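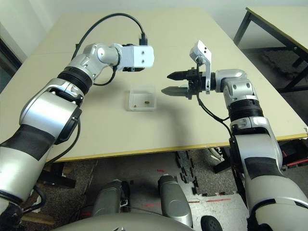

**Où doivent être rangées les petites pièces en laiton une fois triées ?**
Dans les boîtes transparentes, posées au centre de la table de tri jusqu'à leur enregistrement, puis dans l'armoire de la réserve.

# Compte rendu de la réunion de l'atelier de petite quincaillerie

**Établissement :** Nolten, site de Mirnow
**Période concernée :** janvier
**Ouverture de la séance :** 14 h 00

## 1. Approbation du compte rendu précédent

Le compte rendu de la séance précédente est approuvé sous réserve d'une correction au point 4 : il convient de lire « réserve » et non « réception ».

## 2. État de l'inventaire

Le responsable de l'atelier présente le résultat de l'inventaire de fin d'exercice. Le stock de pièces en laiton s'établit à 3 528 unités, toutes références confondues. L'écart avec le registre porte sur les raccords cylindriques de petit diamètre, dont une partie avait été rangée avec les entretoises. Le registre a été rectifié.

Le service des achats demande si l'écart affecte la commande en cours auprès de la société Dijkstra. Il est répondu que la commande est maintenue dans son volume initial, soit 300 unités, livrables en une seule fois.

## 3. Boîtes de tri

Les boîtes en plastique transparent à coins arrondis donnent satisfaction. Leur contenu se contrôle sans manipulation, ce qui était la demande formulée par le magasin. Il est toutefois signalé que les étiquettes collées sur les parois se détachent au lavage et laissent un résidu.

Après échange, il est convenu :

- de ne plus coller d'étiquette sur les boîtes employées à la table de tri ;
- de joindre à chaque boîte une fiche cartonnée portant la référence et la quantité ;
- de ne pas mélanger deux références dans une même boîte, y compris pour les reliquats.

Le magasin fait observer que les reliquats de très petite taille sont ceux qui se perdent le plus souvent. La proposition d'un couvercle est examinée. Deux modèles seront demandés à l'essai au fournisseur Flusilness.

## 4. Aménagement de la salle

Les plateaux clairs sont conservés. Il est rappelé que le plateau de la table de tri doit rester dégagé de tout document et de tout outil à main pendant les opérations.

Le remplacement du tapis est évoqué. Plusieurs participants indiquent qu'une pièce tombée sur un fond sombre à motifs est difficile à retrouver. La direction prend note de la demande et sollicitera un devis pour un revêtement uni. Dans l'attente, le tapis reste en place et sera aspiré avec un embout muni d'un filtre.

La demande relative à un second point d'éclairage est reportée à l'examen du budget.

## 5. Questions diverses

Le formulaire de sortie de stock est disponible dans sa nouvelle version. L'ancienne version ne sera plus acceptée par la comptabilité à compter de février.

La clé de l'armoire de la réserve doit être restituée à l'accueil avant 17 h 30.

## 6. Suites à donner

| Action | Service chargé du suivi |
|---|---|
| Impression des fiches cartonnées | Magasin |
| Demande d'essai de 2 modèles de couvercle | Achats |
| Devis pour le revêtement de sol | Direction |
| Retrait des anciennes étiquettes | Atelier |

La séance est levée à 15 h 20. La prochaine réunion se tiendra en mars, dans la même salle.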